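Lovisa Fjeld
January 24, 2018

Thread. I've had the Sketari kitchen arm kit from Priltis on my table long enough to have opinions. If you've seen the promo clip and your thumb is hovering over the order button, read this first. It's long. Mute me if you came for bread pictures.

What you get for the money: one arm, one gripper, a camera that bolts on at the wrist, a clamp for the table edge, a power brick the size of a shoe, and a card with a web address on it. The card is the manual. The web address wanted me to make an account before it would show me how to plug anything in.

The pitch is "teach it once, and it cooks beside you." I'd like to know who wrote "cooks." There is no cooking in the starter pack. There's scooping, pouring, putting a thing in another thing, and stirring, which is marked beta.

Price: the listing says $2,654. That's the bundle with the wrist camera. The cheaper one without it is on the same page in smaller type, and none of the routines in the promo will run on it. Check which box is ticked before you pay.

Setup is supposed to be an evening. Mine was two. The first went to the clamp, which doesn't like a table with a rounded edge. Arvid Bakke told me to put a strip of bike tube under it and he was right. Thanks Arvid. Priltis support told me to buy their mounting plate.

Second evening was calibration. You print a sheet of squares, tape it down, and the arm pokes its way around the corners. If your printer scales the page to fit, the whole thing is off and the software says "Calibration complete!" anyway. Print at 100%. That should be in huge letters on the card.

OK, the routine everyone asks about. Breakfast portioning. You put a bowl on a scale, the arm picks up a measuring cup and is meant to fill the bowl to the amount you typed in. I set it for oats because I eat oats and because I'm not cleaning rice out of a gripper.

First complaint: it doesn't read the scale. I assumed it did. The page shows the arm and a scale side by side and lets you assume. The arm counts scoops. You tell it how much a scoop holds and it multiplies. The scale is for you, so you can find out how wrong it was. 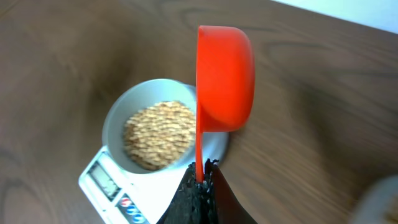
Reading time: 2 min for the rest of the thread

Red cup by the handle, bowl on the scale. I'll give them the grip. A flat skinny handle like that is a rotten thing to hold pinched between two fingers, and I'd expected a lot more cups on the floor. I tugged on it between runs and it held.

What I don't love is how fussy it is about where the cup starts. Two finger-widths to the left of the spot you taught it and it closes on air, then carries on and performs the entire routine with nothing in its hand. Scoop, lift, tip, all of it. Then it tells you your breakfast is ready.

You'd think the wrist camera would catch that. I asked. The answer from Priltis was that the camera "supports future grasp verification." Future. It's in the $2,654 bundle today.

I did a proper batch so I wouldn't be going on mood. 24 runs, same cup, same bowl, same bag of oats, cup put back by hand on a pencil mark each time. My rule was that it passed if I'd have eaten the result without adding or taking any away. It passed on most of them. It got worse as the bag got emptier, and if you've ever scooped from the bottom of a bag you know why.

It doesn't level the scoop either. I level with a knife. There's a "shake" setting that wiggles the wrist to knock the heap off, and it does knock the heap off, onto the table. I've turned it off.

Gintarė Grigaitė asked me whether it's faster than doing it by hand. No. It isn't close. I can pour oats into a bowl on a scale in less time than it takes this arm to line up over the cup. I don't think speed is the fair test though, see next post.

Melahat Uçar has the same kit and bad wrists, and she runs it every morning. She read this thread before I posted it and thinks I'm too hard on it. Her words: "I don't care if it's slow, I care that I don't have to lift the jar." I believe her. If that's your situation, weigh her opinion over mine. She also had the clamp trouble.

My problem is that Priltis isn't selling it to Melahat. Go look at the page. It's a guy in an apron drinking coffee while the arm does brunch. If they sold it as a slow helper for people who find gripping painful, with a decent manual and large text, I'd be a lot kinder.

Things I'd want fixed before I told a friend to buy:
Read the scale. Even a cheap one with a cable.
Notice an empty gripper and stop.
A manual that doesn't need a login.
A stop button on the arm itself. Right now it's in the app, and the app goes to sleep.

That last one bugs me most. It isn't strong enough to hurt you, I've put my hand in the way on purpose. But it'll happily drag a bowl off the table while you're typing in your passcode. Ask me about the blue bowl.

Subscription, because of course. The starter routines are free for the first year. After that it's a monthly fee, and I couldn't find the amount anywhere on the product page. Support said pricing would be "announced closer to the date." I asked for that in an email and got it, so at least I have it in writing.

Somebody will bring up the Öberg arm. Catarina Leitão has one at work and let me play with it for an afternoon. Better joints, has a real stop button, no kitchen routines at all. You'd be writing everything yourself. If you can do that you didn't need this thread.

Would I return it? I'm inside the window and I haven't decided. There's an update due in May that's supposed to bring the empty-gripper check. The return window closes long before May, and I asked if they'd extend it. No reply to that one yet.

If you're on the fence, wait for the update and let somebody else be the beta tester. I'll run the same batch again on the new software, same cup, and post the results under this thread.

Edit: yes, the bike tube trick works on the round Urkstead tables too, Arvid just checked his. Cut it longer than you think, and rough side down.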